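Print this page | E-mail this page

Narkwood Institute for Workplace Automation
Call for Participants: Working Group on Good Practice for Tabletop Robot Arms

Posted September 2024

The Narkwood Institute invites applications from persons wishing to serve on a working group that will revise its code of practice for robot arms used at household and kitchen tables. The present code was written for factory cells. It says little about shared tables, food items, or loose kitchen tools within reach of an arm.

Scope of the work

The group will prepare draft rules under the working title Ulula. The draft will cover the layout of the work surface, the handling of knives and other bladed tools, the routing of cables, cleaning between tasks, and the records an operator must keep. Members will review 86 existing clauses and recommend which should be kept, changed, or withdrawn. Trials will be held at the Institute's Hukham site, where members will watch the arm at work and score each session against the draft.
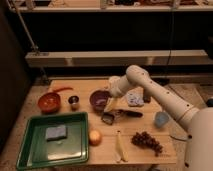
The arm over a table set with bowls, a green tray, and food items, in both views.
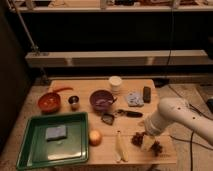 Who may apply

Applications are welcome from robot operators, safety officers, kitchen staff, occupational health professionals, and members of the public who expect to work or live near such equipment. Places are limited to 31. No technical degree is required. Applicants employed by an equipment supplier must declare this on the form.

Commitment and payment

Members will attend 3 meetings at Hukham and comment in writing on each draft. The first meeting will take place in November. Each member who completes the term will receive a payment of $500. Reasonable travel costs will be repaid on presentation of receipts.

How to apply

Submit the application form with a statement of no more than one page describing relevant experience. Forms may be requested from the Standards Office at Narkwood. Incomplete applications will not be considered.

This site uses cookies to remember your settings. Accept | Manage cookies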